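Sudeo Home Trainer review: four weeks with a pretend kitchen and a very real sink full of dishes

I should say up front that I do not work in robotics. I run a small catering kitchen, two ovens and a dish pit, and what I know about machines is mostly which ones break on a Friday night. But I read everything I can find about robots that are supposed to cook and clean, because I would love for one of them to scrub my sheet pans, and when Sudeo put out a version of their simulator that regular people can download, I signed up the same evening.

If you haven't run into it, the Home Trainer is software. You get a household robot inside your computer, you put it in a kitchen, you give it a chore, and you watch it try. You can also take over and drive the arms yourself, which the robot is then supposed to learn from. The idea is that whatever gets learned in there can be moved over to an actual machine later. I have no actual machine, so I can't tell you a thing about that last part. I can tell you what four weeks of pretend chores were like.

Getting started

The install took most of a January evening. The download is big, my laptop is not new, and the progress bar sat so long at one spot that I went and made soup. Once it was running, though, the setup was friendlier than I feared. You pick a room, pick a chore, press the green button. There are 11 kitchens in the basic pack and I have now been in all of them. My favorite has a breakfast nook I'd happily have in my own house.

The looks are simple, closer to an older video game than to a movie, and that's fine with me. I'm not paying for pretty. What I did want was for things to behave like things, and there it's a mixed bag. Plates are great. Plates stack, slide and clatter just like plates. Anything soft is another story. Dish towels hang stiff like shirt cardboard, and there is no bread dough at all, which hurt my feelings a little (I had big plans for bread dough).

The chores

I kept a notebook, because I'm like that. By the end I had watched 673 attempts, a lot of them at double speed while I ate lunch.

Wiping a counter: better than expected! The robot goes back and forth in nice even passes and it doesn't skip the part near the wall, which puts it ahead of a few teenagers I have employed. It doesn't know what a crumb is, mind you. It wipes where it was told to wipe and then stops, and if the crumbs are now on the floor, well, they are on the floor.

Loading a dishwasher: slow, slow, slow. Mugs go in fine on the top rack. Bowls are a coin toss. It will set a bowl down, back off, come in again from the other side and set it down in the same spot, and by then I'm talking to the screen. Silverware was hopeless for me on every setting, and I tried every setting.

Moving food from one place to another: the one I cared about most, since half of my working day is picking up a thing and putting it in a tray. It's also where I changed my mind about how hard all this is. I used to think the tricky bit was the grabbing. Letting go is every bit as fussy. Open the fingers too early and the item drops and rolls. Open them too late and the whole tray comes along for the ride. You and I learned this at age two or so and never thought about it again.

Driving the arms myself was humbling. You can use a game controller or the little handheld thing from Illamix that Sudeo sells as an add-on, and I'd say get the handheld if you plan to do this more than once. With the game controller I felt like I was cooking in oven mitts. With the Illamix I was merely bad. After a couple of weeks I could get a lemon into a bowl most of the time, and I was so proud that I called people into the room to look.

The view you get while driving takes some getting used to. It comes from the robot, and it tips when you least want it to, so up and down stop meaning very much. My first hour of that ended with a lie-down.
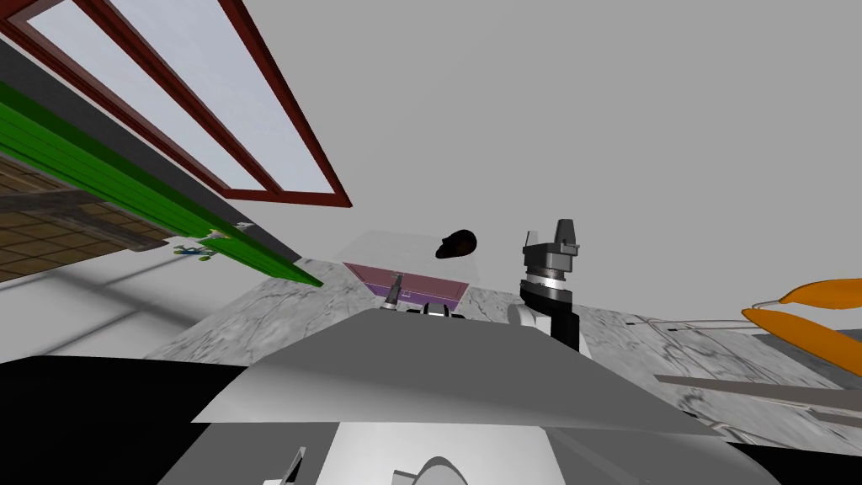 Could a robot like this one take over the prep work in a small kitchen today?

Not in mine, going by what I've seen. It can do single steps, one item and one tray, if the item is firm and you have plenty of time. Prep is a couple hundred of those steps in a row with somebody calling out changes, and it gets lost long before that.

I did compare it with the only other program I could get my hands on, the one from Cata. Cata's is cheaper and runs a lot smoother on an old laptop, and its menus make more sense. But it's all shop-floor work, bins and boxes and conveyor belts, and the robot in it is a plain arm bolted to a table. It's very good at bins! If you pack boxes for a living, that's the one I'd look at first, and I think those jobs are much closer to being handed over than anything in a home. A box goes in the same place every time. My walk-in fridge has never once been in the same order two mornings running.

There's also a free pack of extra rooms by Rätsep that you can load into the Sudeo program. I got two of the rooms to open and the others crashed. The two that work are lovely and more cluttered than the built-in ones, so the robot does worse in them, and I found that more useful than watching it do well in a tidy room.

Things that bugged me

The undo button only goes back one step. The help pages assume you know words I did not know. Sound is either off or much too loud, and the clatter of falling plates at full volume scared the dog out of the room more than once. You can't save a chore halfway through, so if dinner's ready, too bad, you start over. And the program wants to update itself every single time you open it, usually right when you've poured your coffee and sat down.

Things I liked

The replay tool is wonderful. You can run an attempt back and look at it from anywhere in the room, and that's how I finally figured out why my bowls kept tipping (I was coming in too low and bumping the rim). Support answered both of my emails by the next morning, in full sentences. And setting up your own chore is easy, just drag the things in and say where they should end up. I built a rough copy of my own prep station in an afternoon and then spent way too long moving the cutting boards around.

Would I buy it again? For a hobby, sure, it's a fun way to spend a rainy weekend and I've had more than my money's worth. If you teach a class and want kids to see why a robot butler is taking so long to arrive, I'd say it's perfect. As a preview of help that's on its way to my dish pit, it mostly talked me out of waiting. I hired a dishwasher last week, the kind with a bicycle, and he's terrific with silverware.

Four stars. I'd go higher if they fix the undo and give me some dough.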